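Notes for the talk, Nikolovski site, February
Speaker: Nabil Issa
Slot: 30 minutes, with questions taken at the end of each part

Opening (5 minutes)

Introduce myself. I run the day shift for kitting and sorting at Vurnside. Before that I packed kits on the same benches. I am not an engineer and will pass engineering questions to Kauko Seppälä, who is sitting in the front row.

Say what the talk covers: what happened to the jobs on our floor when the arms came in, which parts went well, and which parts we would plan differently. Leave the purchase price out. Bulley's people are giving their own session on costs.

Background for anyone who doesn't know us. We sort and pack mixed small goods. There are 67 people on the floor over two shifts. The work was done by hand until we started the Zindard project, and a good share of it still is. Mixed goods are hard for a machine. One item is round and rolls, the next one is soft, the next one is see-through.

Part one: the work at the bench

Slide up. Let people look before talking. 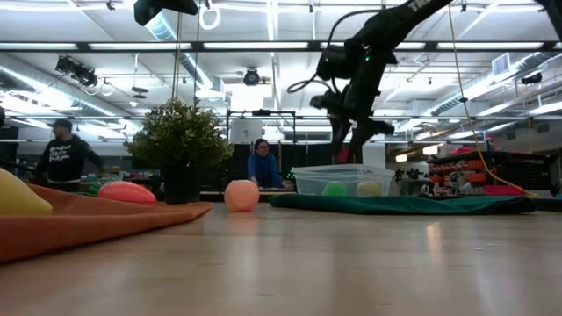 An arm over the clear container, people working at the stations behind.

Point to make: the arms and the people share a room. When we first told the shift about the project, many of them pictured a fenced-off hall with the lights out. What we have is benches, cables and people a few steps away. That closeness changed more than the machines did. You hear the arms all day. You learn to look up at the status lights before you lean in.

Talk about pace. A person packing by hand sets their own rhythm and speeds up before lunch. An arm keeps the same speed at 10 in the morning and at 4 in the afternoon. The first weeks, people tried to keep up with it, and we had sore wrists and short tempers. We now tell every new starter that the arm's speed is not their target, and the shift leads don't post the two numbers side by side any more.

Talk about the new tasks. Setting out the bench, checking grips, clearing a dropped item, writing down what went wrong. The writing down was the least popular. People who had packed for years were suddenly asked for a sentence on every fault. We cut the form to one line and a tick box and the complaints mostly stopped.

Pause for questions. Kauko to take anything on safety stops.

Part two: training and pay

24 people have done the operator course so far. It takes 5 half days. We ran it in work hours after the first group told us evenings were no good for anyone with children.

Be clear about pay. Operators moved up one grade. Packers who chose to stay on hand work kept their grade and their hours. There was bad feeling about this in the spring and I should say so plainly. Two good packers left. We should have agreed on the grades before the first arm was bolted down.

Mention how we practice. New operators start with light, cheap things, such as a toy carrot or a ball in a plastic tub, laid out on cloths. Dropping one costs nothing, and a trainer can reset the bench fast. They move to real stock when the trainer signs them off.

Next slide. Leave it up through the questions.

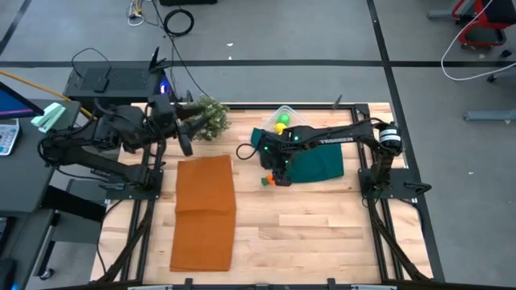 Did anyone lose their job when the arms were brought in?
The company made no layoffs over it. Two packers left by choice during the argument over grades, and their places were filled from the agency list.

If there is time, read out the note from the night shift about break times. The arms don't need breaks, so for a while the breaks drifted later and later. They are back at fixed times, and a bench stops if there is no operator to cover it.

Close

Handouts are by the door: the one-line fault form, the course outline and the grade sheet. Kauko and I will be at the Vurnside table until 3 p.m. Anyone who wants to visit the floor should leave a name and shift preference with us there.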